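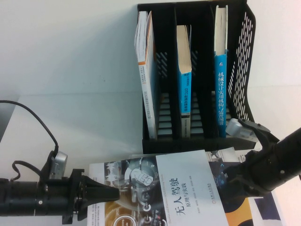

Subject: Re: [grustix-users] Book filing cell – proposed change to the maintenance routine

I've read the proposal twice and I'm still not convinced. Replies below, with the original trimmed where I had nothing to say.

> As discussed last month, we'd like every site running the two-arm book
> filing cell to move to the new routine by July. The main change is that
> the wrist cameras get a full recalibration every 500 cycles, using the
> Hikness board, and the old daily check is dropped.

I don't remember it being discussed so much as announced, but let that go.

Why 500? I asked before and was pointed to the Skokmont write-up, which uses the number without saying where it came from. Our cell runs on a bench with two arms and a three-slot black organiser, and nothing about it changes neatly on a cycle count. It changes when someone leans on the bench, or when a camera cable gets shoved across to make room for a mug. The daily check takes very little time and catches both. I'd want to see a log from somebody showing that the 500-cycle recalibration catches anything the daily one missed.

> Sites have reported books catching on the dividers. We believe this is
> drift in the camera mounts. Recalibrating should bring the insertion
> error back under 2 mm.

It might be drift. We had the same trouble and went through 89 failed insertions from the logs before touching the calibration. The largest group by a long way was soft-covered books where the page corners had started to fan out. The gripper had the book where it was told to have it, and the planner had the slot in the right place, but a splayed corner is wider than the spine and it snags. You can recalibrate all afternoon and that book will still snag.

The next group was the organiser itself creeping on the tabletop. It's light plastic. Each bump moves it a little and the bumps add up. We now have four small stops stuck to the table, one at each corner of the base, and check them first thing. That did more for us than the last two software updates put together.

After that came 16 failures which I'd happily call camera drift, all from one arm, all within a single afternoon. The bracket screws on that wrist had worked loose. A recalibration would have hidden it for a day or so and then we'd have been back where we started, with a camera that was still loose.

> The perforated organiser can cause false edges in the depth image. We
> suggest sites tape over the side panel.

I'd go along with this one, with a grumble. The slanted slots let the light through and on a bright morning our edge finder went looking for dividers in the side panel. Tape worked. So did pulling the blind down. If you do tape, do the outside face only, as tape on the inside peels at the corner and then the books pick it up. Nor does the panel explain the bottoms of the compartments, which have their own row of openings and which the proposal doesn't mention. We mask that region out in software.

> Gripper pads to be replaced at each recalibration.

On whose budget? Ours get wiped down every evening and looked at under a lamp. The right-hand arm does most of the picking from the table and wears faster, so replacing both sets together means throwing good pads away. Okafor quoted us a price for pads in bulk and it was not small.

Pads also matter far more for flat picks than for anything done at the slots. Lifting a large glossy paperback off a smooth table is the hardest thing this cell does, and if another bit of print is lying half underneath it's harder still. Our practice is to have one arm steady the book while the other gets a jaw under the edge, and when the pads are worn you see it there first, well before you get a dropped book. So a flat pick on a heavy paperback is our pad test. Five goes, and if it slips on any of them, that arm gets new pads.

> Cable routing: no change.

This is the part I would have changed. The wrist camera cables are left in a free loop over the arm, and the loop is fine until the two arms work close together in front of the organiser. Then you have two loops, two grippers and not much space. Before the first run of the day we drive both arms by hand to their closest approach and watch the cables all the way in and all the way back. If a loop goes tight at any point, let out slack at the base. Don't clip it to the forearm as the Skokmont notes suggest – we tried, and the clip put the strain straight onto the camera connector.

For what it's worth, what we do at present, in order: stops, bracket screws, cable sweep, daily camera check, one flat pick with each arm, then start. Full recalibration only when the daily check fails or a camera has been off its bracket.

I'm willing to be talked round on the 500 if there are logs behind it. If there aren't, I'd ask that the routine stays optional past July and the daily check goes back in the document.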